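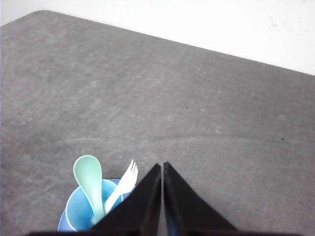
Home Contents Chapters Glossary Index Next chapter

Last updated 23 August 2023

Chapter 5
Dividing Perennials

The first plant I ever divided was a daylily, and I cried a little. I was new to gardening, I had a rented yard in Carroll, and my neighbor Kumiko Matsuda handed me a spade over the fence and told me to chop the thing in half. I'd spent a whole season babying that clump! I stood there so long that she climbed over and did it herself – one stomp, a wiggle of the handle, done. Both halves bloomed the next summer, and I've been stomping on spades ever since.

I start with that story every time I teach this material, since most of what holds people back is nerves. The skill itself is pretty small. You'll have the basics down by the end of this chapter, and after that it's a matter of getting your hands on some actual plants and making a few mistakes (I'll tell you about plenty of mine).

Chapter 4 was all about seed, where every new plant is its own individual and may look nothing like its parent. Division is different. When you pull a clump apart, each piece is the same plant genetically as the one you started with. If you love the exact pink of your phlox, division keeps that exact pink. Sow seed from it and you'll get a whole range of pinks, some of them pretty muddy. I've grown those too.

What a clump really is

Dig up an old hosta and wash the soil off with a hose. Please do this at least once, even if you don't plan to divide it, because it will teach you more than any drawing I could put in this book. You'll see a knot of short, thick stems with fat buds on top and roots hanging down below. That place where stem meets root is the crown, and the word will come up on nearly every page from now on.

A piece needs two things to grow on by itself: at least one healthy bud or shoot, and some roots attached to it. I like to be a bit greedier than that. I look for pieces with 2 or 3 good shoots, because single-shoot pieces take so long to fill out that I lose patience and plant an annual on top of them by accident.

Not every perennial grows from a crown like a hosta does, though. For this chapter we'll sort them by how they hold together:

Loose clumps, such as asters and bee balm, which spread outward and mostly fall apart in your hands.

Tight crowns, such as hostas, daylilies and astilbe. You'll want a spade or an old bread knife.

Rhizomes, such as bearded iris, with thick stems creeping along at the surface of the soil.

Taproots, such as baptisia and butterfly weed. These have a deep main root and hate being disturbed, and I leave them alone. I tried it with a baptisia once and ended up with one dead plant and one very sulky one.

How to tell it's time

Your plants will usually let you know. Flowers get smaller, or there are fewer of them. Stems that used to stand up start flopping over. The one I look for is the bald spot: the middle of the clump dies out and you're left with a ring of growth around a dead center, like a donut. Siberian iris does this, and so do most of the ornamental grasses.

Some plants want dividing every few years and others can sit for decades. My peonies haven't been touched since I planted them and they look great, so I'm keeping my spade to myself.

When I was gathering notes for this edition, Yi-an Ko let me go through the records from the perennial beds at Rerumley. She'd logged 1,736 divisions over the years, with the plant, the season and whether it made it through the following winter. I'd expected a few dramatic patterns, and mostly what I found was that ordinary care matters more than perfect timing. The big exception was anything planted out late. Of the 185 divisions she'd made in November, a sad number heaved right out of the ground when it froze and thawed. We'll go through her tables properly in the second half of the chapter.

Spring or fall?

The old rule says to divide spring bloomers in fall and fall bloomers in spring. I think it's a good rule and I mostly follow it. The idea is to keep the digging as far from bloom time as you can, so the plant isn't trying to make flowers and new roots at the same time. Bearded iris is the oddball – it likes to be divided in the heat of summer, a few weeks after flowering.

If you garden somewhere with hard winters, lean toward spring when you're unsure. Fall divisions need several weeks in the ground before it freezes. Out at Tramau, where I garden now, that means I put the spade away a lot earlier than I'd like.

Pick a cloudy day if you have a choice, and water the plant well the day before.

Before you read on

Go outside (or borrow a friend's garden, they won't mind) and find a perennial that's been in the same place for several years. Part the leaves and look at the base. Write down which of the four groups you think it belongs to, and whether the center is still growing. Hang on to your notes, as you'll need them for the exercise on planning a division day.

New words in this chapter: crown, division, rhizome, offset, taproot, heaving, heeling in.

5.1 Tools, and keeping them clean

I own far too many tools, and I divide nearly everything with the same short spade. It has a straight blade that I sharpen with a flat file at the start of each season. A sharp spade makes a clean cut, and clean cuts heal faster than torn ones. Beyond that you'll want a garden fork, a knife you don't care about, and a bucket of water for rinsing roots. Let's begin with the spade.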